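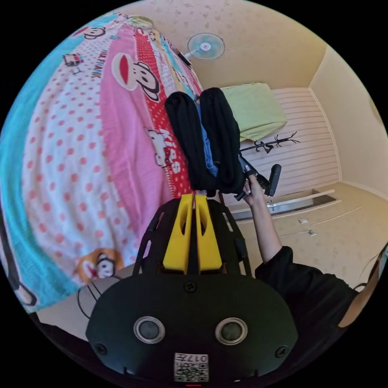 We have been collecting for the folding task since July, and the set stands at 1,134 episodes that I would be willing to train on. The raw count is higher. I stopped tracking the raw count when it became depressing.

For anyone who hasn't read the earlier posts: this is the student manipulation club, project name Hemska, and the goal for the fall demo is a policy that takes a pair of trousers off a bed, folds them twice and puts them down somewhere sensible. We record with hand-held grippers in our own rooms and replay on the arm in the lab. Alois Hollenstein wrote most of the sync code. I do the cleaning and the training runs, and I complain in the repository.

The main change this month is the calibration procedure. Before, each person opened and closed the fingers a few times at the start of a session and we took the minimum and maximum as the range. This works until someone doesn't close them all the way, and then every width in that session is off by a constant. Training doesn't crash on that. The policy just learns to let go a little early, and you lose a weekend looking at the loss curve. Now there is a script, called Irel for reasons that predate me, which refuses to start a session unless the closed reading agrees with the last stored one within 4 counts. People hate it. The widths are good.

Second change: fabric. Our first batch was nearly all thin cotton, and the policy was fine on thin cotton and useless on anything with weight. Thick knits are a separate problem. The fingers sink in before they meet any resistance, so the width at contact tells you very little, and two layers picked up together look almost the same as one. I have started labeling episodes by material so that I can at least see which group is failing. So far it is the knits, then denim, then everything else a long way behind.

Patterned bedding turned out to matter less than I expected. I held out all the sessions on printed bedspreads, trained on the plain ones, and tested on the printed. Success dropped by 5 points. Then I put them back in and the drop went away. Glare from a window did more damage than any print.

Tracking loss is still the most common reason for throwing an episode out. Fast wrist turns close to a blank wall are the worst case. Alois has a fix on the branch Kostness that rejects the jump and relocalizes from the last good keyframe. It recovers roughly a third of what we used to discard, but it also lets through a few trajectories with a visible kink in them, so I am checking those by hand until there is a better filter.

To do before the next training run:

Merge Kostness, with the kink check on by default.
Record another 100 episodes with heavy fabric, split between at least two rooms.
Replace the worn finger pads on the spare unit.
Rename the session folders. Four different date formats is too many.
Ask Hämmerli whether we can have the lab arm for a full day and stop sharing it with the sorting project.

The training config is in the usual place. If you pull it, note that the image crop has changed and old checkpoints will load without an error and then behave badly.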